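Working With Plastic Blocks and a Maple Board: Our Summer Project Report

Iida Eskola and Mwajuma Lyimo
Rastudton Workshop Course, submitted July 1, 2022

How we got started

When we signed up for the workshop course we both thought we would end up building a chair, or at the very least a stool, and we spent most of the first meeting drawing chairs in the margins of our notebooks. Our instructor let us go on like that for a while and then asked what the chairs would be made on. Neither of us had a good answer! So our project became the surface itself: a plain glued-up board that other students could set their small parts on, whatever those parts happened to be, and that could be carried from one bench to another.

We called it the Pruvis board, after the street Mwajuma grew up on (she won the coin toss, and Iida has been very gracious about it). It is a small thing to write a whole report about, we know, but we learned a great deal from it and we would like the next group to have our notes before they start in August.

Choosing the wood

We looked at pine first, mostly on account of the price. Pine dents if you so much as look at it, and we had a scrap piece at home that proved the point after one evening of dropping things on it at the kitchen table. Maple is harder and has a quiet grain, so small parts are easy to see against it. The pale color was a nice surprise to us both, and we think it makes the whole bench feel brighter.

We bought our maple as narrow strips and laid them out dry before any glue came out. This took much longer than we had planned. We would flip one strip, step back, decide the one beside it now looked wrong, and flip that too. In the end we marked a big triangle across all of them in pencil so that we could put them back in the same order after lunch, and we recommend the triangle to everyone.

Gluing and flattening

Our first glue-up bowed in the middle from too much clamp pressure. We had to saw it apart along the seams and start over, and we lost a little width each time. On the second try we put clamps above and below, tightened them a bit at a time, and wiped off the extra glue with a damp rag. It sat for 60 hours, which was more than it needed, but we both had exams.

Sanding was Iida's favorite part and Mwajuma's least favorite. We finished by hand, always with the grain, and checked for high spots with a steel ruler held up to the window.

On the bench

The blue bench with the rows of small holes was the place we had in mind from the beginning. A block set straight on it can catch on a hole or a bolt head, and the board gives you a smooth, flat area to work on.

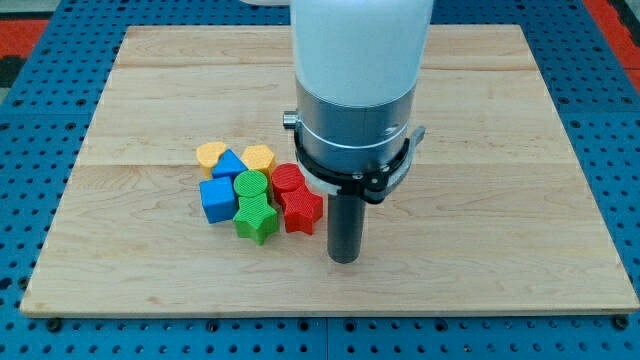 Figure 1. The maple board flat on the blue bench, with the strips running side to side.

The seams still show as faint lines if you look for them. We had hoped to hide them completely, but we have grown fond of them, and they make handy guides when you want to line up a row of blocks.

What we would change

We would round over the edges a little more and buy one extra strip, so that a bad glue-up doesn't cost any width. We would also like to try a second board in a darker wood, for anyone working with light-colored parts. Iida has already started drawing it, right next to the chairs.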